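Print this article | E-mail to a friend

The Board Underneath

September 17, 2022

Jui-lin Hung has been making play boards for the Brelten shop long enough to have a speech ready, and I asked her to skip it. I wanted to know why a family should pay $50 for a flat piece of wood to put blocks on when most families own a floor.

"A floor is fine," she said. "I grew up on a floor. But kids lose blocks on a floor."

They lose them off a board too, I said. She shrugged. "Less."

The Lam board, as the shop calls it, has no rails, slots or printed pattern. Hung says the plainness is deliberate. I have heard that from a lot of people selling plain things, and I told her so.

"Okay, it's also cheaper to make," she said. "I don't see why it can't be both."

The catalog talks about "heritage" and gives 1876 as the year the Brelten building went up. Hung didn't pretend the date had much to do with her. "It was a feed store. I've asked them to take that out."

She was more careful about learning. A flyer for the Jondus blocks, sold alongside the board, says that sorting shapes "builds the mind." Had anyone checked? "Not me," Hung said. "I can tell you a four-year-old will push them around for a while. After that you'd have to ask somebody else." 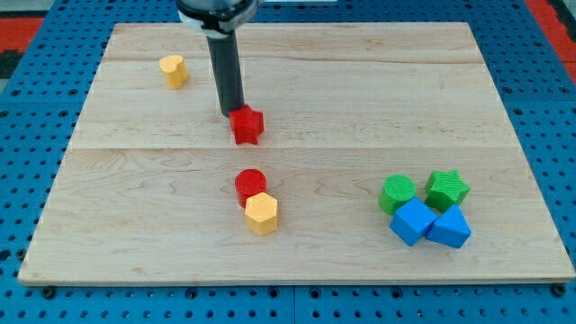
What she will defend is the wood. She likes pale boards with some figure in the grain, and she doesn't mind a seam showing. I said a seam looked to me like a place for a board to come apart.

"People think one wide plank is better," she said. "Wide planks cup. I'd sooner glue up narrower ones and have you see the line."

She has sold 339 of them and says 6 came back, all last December. Two were scratched. She wouldn't guess at the others, and the Cirnmont warehouse, which handles returns, didn't answer my e-mail.

I asked whether she would buy one herself at full price.

"With the blocks, maybe," she said. "By itself I'd wait for a sale."

Print this article | E-mail to a friend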